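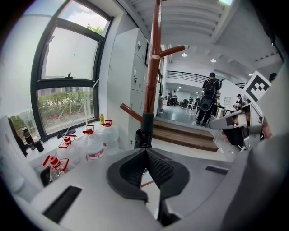 Le coin du portemanteau : ce qui change à l'atelier

Depuis le retour des beaux jours, plusieurs personnes nous ont demandé où poser leurs affaires en arrivant et à qui appartenait tout ce qui s'accumule près de la grande fenêtre. Le point a été abordé à la réunion du 7 mai 2024. Voici ce qui a été décidé pour la salle du bas, chez Arner, et ce qui reste à régler.

Le portemanteau

Le portemanteau en bois reste à sa place, devant la fenêtre. Il avait été question de le monter sur l'estrade, mais le passage en haut des marches doit rester libre. Il sert aux vestes, aux écharpes et aux parapluies de la journée. Les sacs lourds n'y ont pas leur place : le pied est étroit et l'ensemble penche dès qu'on charge d'un seul côté. Répartissez les manteaux sur plusieurs patères, les plus longs en haut.

Les vêtements oubliés seront retirés le vendredi soir et mis dans le carton de l'accueil. Au bout de 30 jours, ils partent au vestiaire de la rue Casado. L'hiver dernier, trois manteaux et une quantité de gants y sont allés de cette façon, sans que personne ne les réclame. Mettez un nom sur l'étiquette, même au stylo.

Les bidons d'eau

Les bidons à bouchon rouge rangés sur le rebord de la fenêtre sont la réserve commune. On prend d'abord le plus proche de la salle, on avance les autres, et le bidon vide descend au local à côté de l'entrée de service. Merci de ne pas laisser les vides sur le rebord parmi les pleins. En mars, un groupe a commencé son après-midi sans eau parce que la rangée avait l'air complète.

En été, la fenêtre prend le soleil une bonne partie de l'après-midi. À partir du mois d'août, la réserve sera donc stockée au sol, dans le local, et on ne gardera que 2 bidons en salle. La livraison passe par Climton, comme avant. La dernière facture s'élève à 241 euros pour le trimestre, port compris. Si vous constatez qu'il ne reste qu'un bidon plein, notez-le sur la feuille du local, colonne de droite, avec la date. Un mot laissé sur la table ne suffit pas, il finit toujours sous autre chose.

Les petites bouteilles entamées ne font pas partie de la réserve. Chacun reprend la sienne en partant. Celles qui restent le soir seront jetées.

Les casiers

Le meuble gris à petites portes, à droite de la fenêtre, est attribué par trimestre. Une clé par personne, contre signature. Les doubles sont au bureau. Il reste quelques casiers libres, surtout en bas, et la liste est ouverte jusqu'à la fin du mois. Un casier dont la clé n'a pas été rendue est considéré comme occupé, ce qui bloque tout le monde : regardez dans vos tiroirs.

Le remplacement des serrures a été chiffré par Ukow à 3 310 euros. La dépense est reportée à l'année prochaine. En attendant, les serrures qui accrochent peuvent être signalées au bureau, on passera un peu de graphite. N'utilisez pas d'huile de cuisine, cela a été essayé et il a fallu démonter.

Rien ne doit être posé sur le dessus du meuble. Les fentes d'aération des portes doivent aussi rester dégagées, donc pas d'affichette collée dessus. Les affaires de sport humides se rapportent à la maison le jour même.

Les parapluies
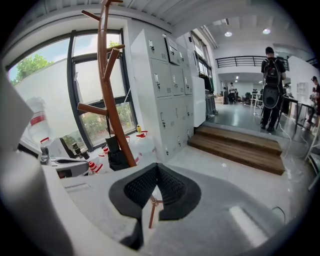 Estíbaliz Requena a fait remarquer qu'un parapluie trempé suspendu au portemanteau goutte sur le sol et qu'à deux pas des marches, quelqu'un finira par glisser. Elle propose un bac à l'entrée, avec un fond amovible, et demande que les parapluies ne rejoignent le portemanteau qu'une fois secs. Elle souhaite aussi que l'on passe la serpillière au pied des marches les jours de pluie, avant la séance de l'après-midi et pas seulement le soir.

La proposition est retenue pour le bac. On en cherche un d'occasion, assez haut pour les grands modèles. Si vous en avez un qui ne sert plus, déposez-le au bureau. Pour la serpillière, elle se trouve dans le local avec le seau, et le premier qui voit une flaque s'en charge.

Les marches et l'estrade

Rien sur les trois marches en bois, même pour cinq minutes. Les sacs vont dans les casiers ou contre le mur du fond, côté estrade. Le sol de l'estrade se nettoie à l'eau claire, sans produit.

Prochain grand rangement de la salle : un samedi matin de juin, la date sera affichée à l'accueil. Prévoyez des gants et de vieux chiffons.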